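Worusus 10 — Gripper width and contact estimation from the wrist camera

Worusus is a software package for hand-held and robot-mounted grippers with two fingers. It reads the wrist camera and gives the opening between the pads for every video frame, together with a contact flag. You do not need an encoder in the fingers and you do not need to put markers on them.

How it works

The program looks for fixed features on each finger, such as holes, rings and pad edges, and fits them to a model of your gripper. From this fit it calculates the width. Pale tables with strong grain were difficult for our older version, which sometimes took a line in the wood for the edge of a pad. Version 10 was trained again with 1345 recordings on wood, and the error is now much smaller.
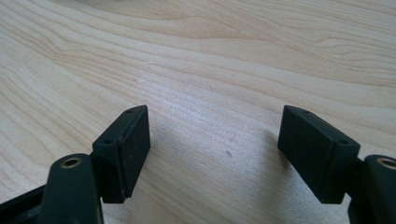 Fingers open over the wooden table, nothing between the pads.
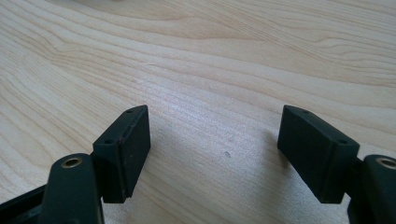 One customer, Pisharody, wrote to us that the width was good from the first day, but the contact flag came too early with soft objects, and that it became usable only after they raised the threshold in the settings file. We have changed the default value for this reason. Old settings files are kept as they are — please check yours after the update.

What is included

Width estimator and contact flag
Calibration tool (takes around 10 minutes for a new gripper)
Python and C++ interface
Log viewer with export to CSV

Requirements

Linux computer, 64-bit
Any color camera with a fixed position on the gripper
Free disk space: 424 MB

Order number 382, single workstation license. Licenses for teaching are available on request. Worusus is developed in Wultthorpe and distributed by Pristenari. For a test version please use the contact form and tell us which gripper you have.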